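Mirnex Wrist Kit with Leader Handle
Teaching hardware for two-finger arms. Sold and supported by Fandero.

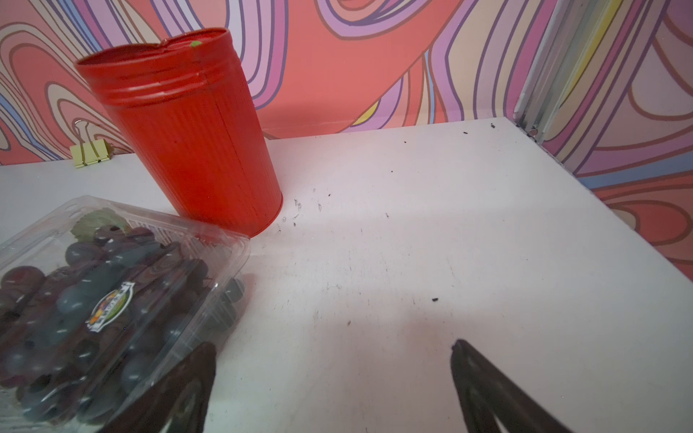
We sell three ways to show an arm a task, and this is the one we argue about most. The Mirnex kit pairs a small wrist camera with a handle you hold in your own hand. Move the handle, the arm moves. Squeeze the trigger, the fingers close. The software saves the camera view and the joint positions together, and later you train on what you saved.

That much works. The brochure goes a good deal further, so please read the rest of this page before you order.

What the maker says, and what we think

"Teach any task in 10 demonstrations." No. Ten passes will get you a policy that copies those ten passes, more or less, if you leave everything where it was. On our own bench at Clillthorpe we ran a simple job, lifting a light package and setting it down in a marked area. With 10 demonstrations it was poor. With 82 it was worth watching, and it still went wrong when we turned the package to an angle we had never shown it.

"No experience needed." You can pick up the handle in an afternoon. Picking it up well is another matter. New operators hesitate, back up and try again, and all of that goes into the recording unless you throw the take away. Budget time for bad takes.

"Sees what the robot sees." Fair, as far as it goes. A wrist view is close to the work and moves with the fingers, so it is good for lining up a grasp. It also loses things as soon as a finger or the object itself gets in the way. If your job involves two places far apart on the table, plan on a second, fixed camera. The kit does not include one.

"Handles clear packaging." We would not promise that. Clear plastic throws back light, and a grip that looks right through the wrist camera can land on a lid that flexes. Try it with your own packages under your own lights. Turn them, move them, and put other things next to them while you record.

Moving by hand instead

The kit also has a free-move mode, where you hold the arm itself and guide it through the job. We like it for setting start positions. For recording we mostly leave it alone, because your hands and sleeves end up in the camera view and they won't be there when the arm runs by itself. The manual gives this one line. It deserves a page.

In the box
Wrist camera and bracket
Leader handle with trigger
Cable set and two spare clips
Recording software, one seat
Printed quick start (the full manual is a download)

Not in the box
Robot arm
Gripper fingers
Fixed camera
Training computer

Fit

The bracket bolts straight onto Kereama arms. For anything else, send us a drawing of your wrist flange before you pay. "Universal mount" on the carton means there are slots in the plate – we have seen plenty of flanges the slots don't match.

Storage

The recorder stops at 2,000 takes per project. It does not warn you first. Start a new project early and keep copies somewhere else. The maker says a fix is coming in June, and we will change this paragraph when we have it running here.

Returns

Unopened kits can come back for a full refund. Opened kits can come back if the camera or handle is faulty. "It didn't learn my task" is not a fault we can accept – ask us for a bench trial first and bring the real objects.

Page last checked 4/18/24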